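10 July 2021

# Still waiting for the washing-up

My brother-in-law fits kitchens, and every time we meet he asks me when a machine is going to take his job. I write about factory equipment for a living, so he assumes I have a date. I don't, but I have started giving him a proper answer, and it goes like this.

The jobs machines do well in a factory are the ones where somebody has spent months making sure nothing moves. At the Mazza plant, where I spent two days last September, a welding cell turned out 687 brackets on a single shift and did it very well. Every bracket came in on the same tray, facing the same way. When one tray went in back to front the whole line stopped, and a fitter called Kwabena Owusu walked over and turned it round by hand. That took him five seconds.

Chores are the other kind of job. A sink full of plates is never the same sink twice. Neither is a box of mixed fittings on a bench, and a great deal of shop-floor work is really that: pick up the peg, find the hole, put it in, feel whether it has gone home. We call it unskilled because most of us could do it by the age of 5.

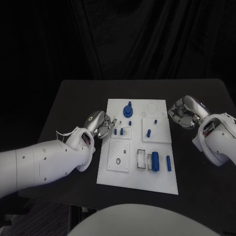
I have a lot of respect for the people working on this. Putting a round part into a round hole sounds like nothing until you try to write down what your fingers do. You don't look very hard. You get it nearly right, you touch the edge, you wobble it a bit and it drops. A machine has to be given that wobble, or has to learn it, and then it has to know when to stop pushing. Clear plastic makes it worse, as cameras have trouble with anything they can see through. Anyone who has felt about for a glass in soapy water will have some sympathy.

Two hands add to the difficulty. People use the second one all the time without noticing, to steady a plate or hold a bag open. Getting two arms to share a job is much harder than getting one arm to do it twice.

So my answer for the shop floor is that simple assembly is coming, slowly, in places where the parts are known and the bench is kept tidy. A firm like Morkberg, with 30 people and the same four products all year, could make use of it before long. It would still want a person nearby for the tray that goes in back to front. 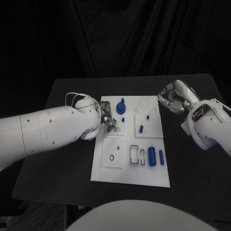
Khrystyna Yurchenko, reading a draft of this, wrote back that I was being too gloomy. Her view is that nobody needs a machine that can do every chore, and that one which fitted pegs all night at half the speed of a person would pay for itself, since the night shift is the one she can't fill. She also pointed out that dishwashers don't wash up the way we do and we bought them anyway.

I accept most of that. Slow is fine if it is steady, and a bench at night is a good place to be slow. Where I part company with her is the house. A dishwasher works because we do the awkward bit ourselves, the scraping and stacking, and that awkward bit is the chore people would pay to be rid of. It is also a room with children and a dog in it, and no fitter on call.

My brother-in-law's kitchens have walls that aren't straight and pipes where the drawing says there are none. I told him he could order the new van.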